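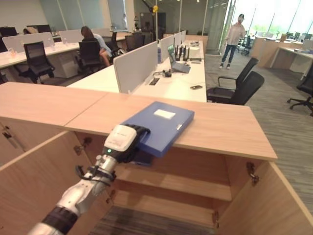
Büroorganisation, Einheit 4: Ablage im Schrank

Heute geht es an die Dokumentenboxen, mein Lieblingsthema! Eine gute Ablage spart jeden Tag Wege, und man merkt es schon nach kurzer Zeit.

Grundregeln:
Türen ganz öffnen, dann erst einräumen.
Etikett immer nach vorn — auch bei flachen Boxen.
Laufende Vorgänge auf den mittleren Boden, Abgeschlossenes nach unten.
Pro Box höchstens 400 Blatt.

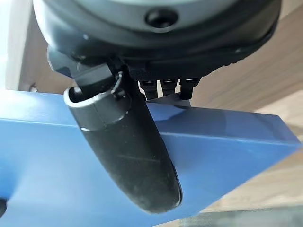 Fostano, Oktober

Übung zu zweit: Mariama Gbeho verteilt mehr als 500 Blatt aus dem Bestand Tsikata. Sortiert zuerst nach Vorgang, dann nach Datum — und probiert ruhig eigene Farbsysteme aus! Listen bitte bis 16 Uhr an Euan Pollock.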